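What a checklist did for my worst habit as a boss

2 May 2019

So I finally finished that leadership book I've been dragging around since winter, the one by a retired submarine officer, and I have thoughts! I run a small team at Podell (we handle returns and repairs for a handful of online stores) and I'm the first to admit I was never trained to manage anyone. I was good at the job, so they gave me people. You know how that goes.

The chapter that got me was the one on giving orders. His claim is that most new officers talk too long. They explain the goal, then the background, then they wander back to the goal with slightly different words, and by the end the crew has heard 2 versions of it and picks whichever one is easier. I read that on the bus and actually groaned out loud. That's me every single Monday.

His fix is a short card. You write down what needs to be done, who owns it, and when you want to hear back, and then you read it out and stop talking. The stopping is the hard part (for me, anyway). I tried it the week we had 92 open tickets from Honmont and everybody was cranky. I read my card, I sat down, and there was this long awful silence, and then someone asked a really good question about the shipping labels that I would normally have talked right over. 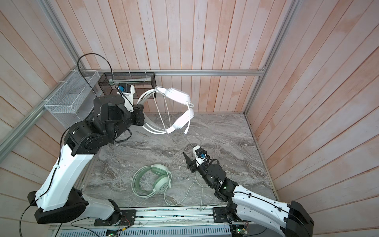 A reader who signs as Wu wrote in after my last post to say that the card only works if the boss is willing to be told the card is wrong, and that at Sinell they had a manager who read from cards all day long and never took a single correction. Fair point, and I've been chewing on it. The book does cover this, but way in the back, on page 591 of my giant library edition, after a very long stretch about maintenance schedules. He calls it the "say it back" rule. The crew repeats the order in their own words and adds anything that looks off to them.

I've started doing that too, and it's clumsy. People feel silly repeating things. One of my folks does it in a pirate voice. But last week the say-back caught a mix-up over who was calling the Honmont warehouse, and that would have cost us a whole afternoon of phone tag, so the pirate voice stays.

What I didn't love: the sea stories go on forever, and he's pretty sure everything in an office can be run like a boat. It can't! My team goes home at night. They have kids and dentists.

I'd still tell a new supervisor to borrow it, skip the first part, and go straight to the chapter on orders. Next up is a book on running meetings, which I hope to get through by June if the hold list at the library moves along.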